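Chapter 15
The Snack Table: Setting Out Food That People Will Pick Up

A snack table is one of the best small projects in food service. You can plan one in an afternoon, set it up before the doors open, and watch how real people use it ten minutes later. Everything you learned about trays and portions in the earlier chapters comes together on one tabletop, and it is a lot of fun to see it happen!

In this chapter you will learn how to:
- choose a cover and plan the space on a table
- use height so that the back row can be seen
- match each kind of food to a basket, a rack, a stand or a tray
- pack a guest's order without disturbing the display

15.1 Start with the bare table

Before you carry out a single sandwich, walk around the table. Where will people come from? Which side will they reach from? At the Obura train station cafe, Upendo Ondieki moved her snack table a quarter turn so that the long side faced the platform doors, and the line that used to block the ticket window went away the same morning. She hadn't changed one item of food.

A plain cloth in a quiet color is a great starting point. Brown, gray and dark green all let the wrappers do the talking. Pull the cloth flat from the corners, then smooth it from the middle outward. A ridge under the cloth will tip a small jar faster than you'd think. Let the cloth hang evenly in front and keep it well off the floor.

Leave some space open. New students love to fill every inch (I did too), and then there is no place to rest a tray. Keep an open patch big enough for the largest tray you use, near the person serving.

15.2 Build up from front to back

Think of a class photo. Tall people stand behind, short people sit in front, and every face shows. A tiered rack does this for bottles: the back row stands on the upper step and the front row sits lower, with the labels turned forward. Stepped stands work well for sandwiches, and clear acrylic is a favorite because it hides so little of the food.

Baskets bring a different feel. A round woven basket makes a heap of wrapped pastries look generous, and guests can take one from the top without upsetting the rest. Heaping suits food that is individually wrapped and fairly light. Soft sandwiches should go on a stand, side by side, where their own weight won't flatten them.

Small things are the tricky part. Jars, little boxes and flat snack packets get lost behind anything tall, so give them a place near the front. Put the heaviest jar down first and arrange the light packets next to it.

15.3 The tray in the middle

The tray is where an order comes together. Set it in the center, within easy reach of every rack and basket, and fill it in the same order each time. Boxes go in first, then packets, then sandwiches, with drinks last. At the lunch hall in Drandville the servers practiced this on a table laid with closed packages only, and they got so quick that the training day finished before lunch.

A tray with rounded corners and a low rim is pleasant to carry and simple to wipe. Choose a pale one if you can - you will spot crumbs right away.
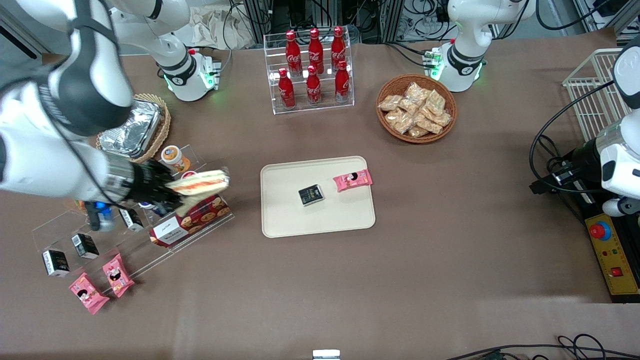

Bottles on a tiered rack, wrapped pastries in a basket, and a tray with room to spare.
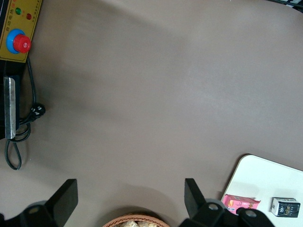 15.4 Keeping it going

A good table changes all day long, and keeping it lively is my favorite part of the job. When a row on the rack is down to its last bottle, bring the others forward before you restock, so the oldest stock leaves first. Turn each label as you go. Take empty foil trays and loose wrappers away whenever you pass.

Try this: Lay out a small table with six kinds of packaged food. Ask a classmate to collect an order of four items while you watch their hands. Where did they stretch? Where did they stop and search? Move two things and try again.

Words to know: tier, riser, facing, rotation, portion

Related chapters
Chapter 12: Trays and How to Carry Them
Chapter 14: Wrapping, Labeling and Dating
Chapter 16: Hot Drinks at a Busy Counter

Comments

Stella Masanja
I used the "Try this" with my evening group in Amutstead and they didn't want to go home. Moving the jars to the front helped most.

snackcart_esell
Does the drinks-last rule still work if the rack is closest to the server? Ours is, and we keep grabbing bottles first.

Stella Masanja
We put the rack at the far end for that reason. Try it for one shift and see.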